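Pinking

From my little sewing encyclopedia, entry last tidied up March 23, 2019

Pinking is the business of cutting cloth with a zigzag edge so that it doesn't fray so quickly. I do it to nearly everything, so forgive me if this entry runs longer than the one on darning (which I can't stand). The tool most of us use is a pair of pinking shears, heavy things with teeth along both blades, and mine are old Bartoš ones that weigh as much as a saucepan.

Why does it work? Woven cloth frays when the threads along a cut edge slide off one after another. On a zigzag, each loose thread is short and stops at the next notch, so the fraying runs out of puff. It doesn't stop altogether! A pinked cotton seam will still go fluffy after enough trips through the wash, and a really loose weave will laugh at you and fray anyway.

Before shears there was the pinking iron, a sort of punch with a shaped end. You laid the cloth on a block of wood or lead, put the iron on top and hit it with a mallet. I've had a go with one, at Kamala Arumugam's workshop in Gultby, and it is loud and slow and I loved it. Hers makes a scallop with tiny points inside, and she has a wooden box of others that she wouldn't let me near after I dented her block. 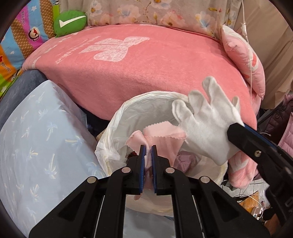
Felt is the odd one out in all this. It has no woven threads to come loose, so you can cut it straight, leave it raw and get on with your day. People pink it anyway, and I'm one of them, because the points look cheerful. The pink piece has that edge, and even crumpled up with one fold hanging down it looks like something meant for a cake stand or a doll's blanket. For thick wool felt you want freshly sharpened blades, or they chew.

Sharpening is where people come unstuck. Ordinary scissor sharpeners can't get into the teeth, and cutting kitchen foil, whatever your gran told you, only cleans off a burr or two. I post mine off to Hekel every November and sulk until they come back. Rotary cutters with a wavy blade are the other way to go. The Flivo one I bought is fine on long straight runs and hopeless on curves. 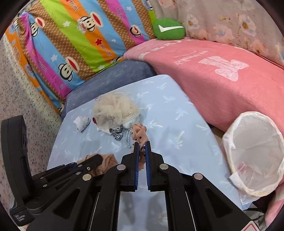
Patterned cloth needs a bit more thought, as the teeth can nibble into the print and leave you with half a motif on every point. Stripes are the worst for it. Small scattered patterns are much kinder, and something like the tan fabric with little dark brown spots would hide a wobbly line very nicely. Start each new cut by fitting the teeth back into the last few notches, or you'll get a flat bit.

See also: Fraying, Overlocking, Seam finishes, Scallops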